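Notes on the marker set, November

The Torkorine collection passed 4000 episodes this month. Most of what follows is bookkeeping, written down so I can find it again when I start the next set.

The tasks are small bench jobs for two arms: capping markers, sorting pens, folding a cloth, handling a plastic tube. Each episode is one teleoperated attempt, start to finish, saved with joint positions, gripper width and every camera stream. I drive both arms through Linirar, which handles the time stamps and writes one folder per episode.

Capping is the task I got wrong first. My early episodes all began with the marker parallel to the near edge of the board. A policy trained on 100 of those did fine on markers lying that way and missed nearly everything else. I now scatter the items by hand before each episode and do not straighten them. Caps may stand or lie on their sides. Other objects stay on the board even when the task doesn't use them.
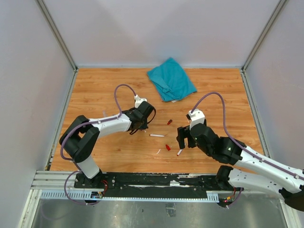

The second change was in how I label failures. I used to delete any episode with a dropped part. Now I keep it if the recovery is clean, meaning the part is picked up again within the same episode and no hand enters the workspace. Those get a "recovered" tag and are sampled at the same rate as the rest. Episodes where I hesitate for more than 6 seconds are trimmed or dropped. The model copies pauses very faithfully.

Episode 1844 is the one I use to check the loader after any code change. It has a long regrasp in it, and if the camera streams slip against the joint data, the fingers close on screen before the width value moves.

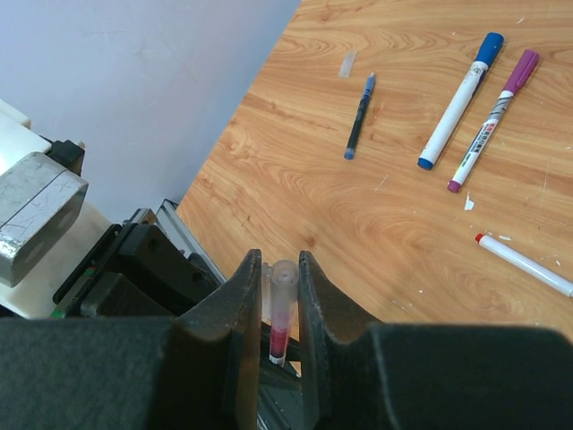

Wrist views carry most of the useful signal for anything narrow. I tried training with the fixed view alone and the grasp point drifted sideways by a finger width. With the wrist streams added, the drift went away and training time nearly doubled. I can live with that.

Still open: whether to split the tube episodes into their own set. The McKinnon format wants one task string per folder, and Zurier, my conversion script, currently writes the same string for everything. I'll fix the script first and rerun the export overnight.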